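仿真抓罐课题讨论（Nellon 社团版块）

楼主 skern_16
2023/6/11 发
社团的课程项目分到罐子抓取，环境是 Skernorier 仿真里的厨房台面。策略训了 600 轮，想请大家看看手指的姿态。先放手边的视角。
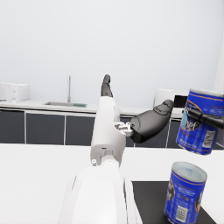 图一：手部视角，右侧夹爪夹着蓝罐悬在桌面上方

1楼 Dukex
奖励里有没有写拇指和食指的间距？只写罐子高度的话，手型会很随意。另外最好有俯视角，手边视角判断不了左右偏差。

楼主 skern_16
间距没写。俯视的补上，双手张开的姿态。

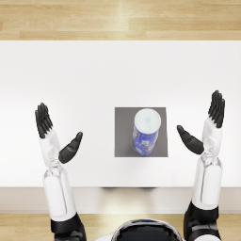 图二：俯视，双手张开，罐子立在灰垫上

2楼 Rodica Gavrilă
我不同意先改奖励。我们组去年做 Ghoneim 那个题目，改了 2 次奖励都没用，后来发现是初始位置随机范围太小。建议先把范围放大，再跑一遍。

3楼 Dukex
范围放大会拖慢训练，学生的机器未必跑得动。
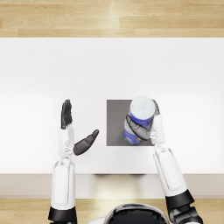
4楼 Riku Ichikawa
双臂任务要不要两只手都参与，这个得先定下来，报告里评分项不一样。楼主这张里右手抓着罐子，左手还竖着张开，没碰东西，按单手抓取来写更合适。硬写成双手协作，答辩时会被问。

楼主 skern_16
题目只要求抓稳，没限定用几只手。那我按单手写。接触点怎么描述比较好？

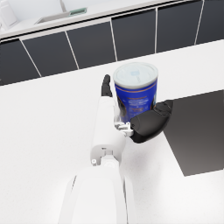

5楼 Rodica Gavrilă
接触点建议按手指分开记录，每根手指一列，别只给一个总的接触标志。像这张，手指一侧贴着罐身左边，拇指顶在右下，两点高低不一样，合成一个数就看不出来了。我还是主张先调随机范围。

6楼 Dukex
记录方式同意，顺序保留意见。先加间距项，跑大约 21 组对比，再谈范围。

楼主 skern_16
两种都跑，结果出来贴在本帖。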